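Speaker notes — Home Build Track, Hustine Shared Workshop
2021-02-14

Slide 1. Opening
Welcome the audience on behalf of the workshop. State the subject: hand-held grippers in a domestic room, and what they have taught the Tapia build. Tapia is a two-jaw arm assembled at the members' bench. Its parts list stands at 181 items.

Slide 2. The task
Clearing household waste was selected as the first task. Soft items are the difficult part. A rolled towel held by a rubber band changes shape under the jaws, and a paper cup gives way if the grip is too firm. Pause before advancing.
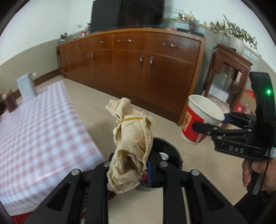 Dotanell asked at the August session whether jaw force should be fixed in hardware, given that a builder at home seldom has a reliable force sensor. Reply: the present design uses a spring stop, and the sensor remains optional. Refer detailed questions to the bench sheet.

Slide 3. Finger pads
Three pad materials were tried on Tapia. Silicone was retained. Thin pleated fabric, such as a disposable face mask, should be pinched near the middle — ear loops catch on exposed screw heads. Covers for the screw heads are under review.

Slide 4. Release over the bin
The jaws are to be centered above the rim before opening. Do not read the checklist aloud; it is in the handout.

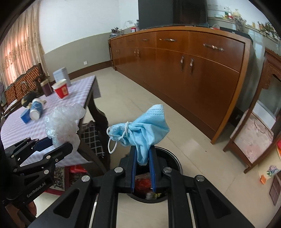 According to Trovix, a slower release would spare the linkages, and the opening speed in the current firmware ought to be halved before any public demonstration. Acknowledge the point. The change is scheduled for the next revision.

Slide 5. Cost and next steps
Spending to date: 700 dollars. Remaining work: wrist joint, cable guide, second power supply.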